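Visit to Semple, Apr 26, 2024

Cameron Menzies and I drove out to Semple to look at the arm cells before we put numbers in next year's budget. Iara Painemal runs the floor there and gave us most of the morning.

They have two benches going. The older one uses a Stoko arm and the newer one a Runelik. Both do the same job, moving small parts from a tray to a fixture. Iara said the arms took up 52 percent of what they spent. The rest went to benches, grippers, wrist cameras, guarding and 25 days of an integrator's time. Our draft has four days for that line, so it needs to change.

I asked how they set positions on the benches. They mark them out with blue painter's tape and check the marks through the wrist camera at the start of a shift. Tape costs next to nothing, but it tears and has to be laid again. Kusitz quoted them for engraved plates and they put it off until December.

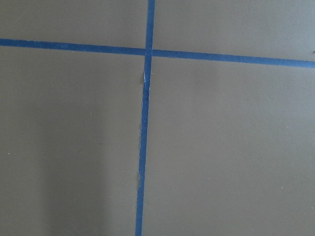 Lead times were worse than I expected. The Runelik took 71 days from order to delivery, and the spare gripper came after that. Iara would order two sets of fingers with the arm next time. She also told us to get the service contract priced before signing, as theirs went up once the arm was on site.

Cameron measured the newer cell. It would fit in our back bay if we move the parts rack. Power is fine, air is not, and we'll need a quote for a line.

Still to ask Semple: who does their training, and what they pay for it.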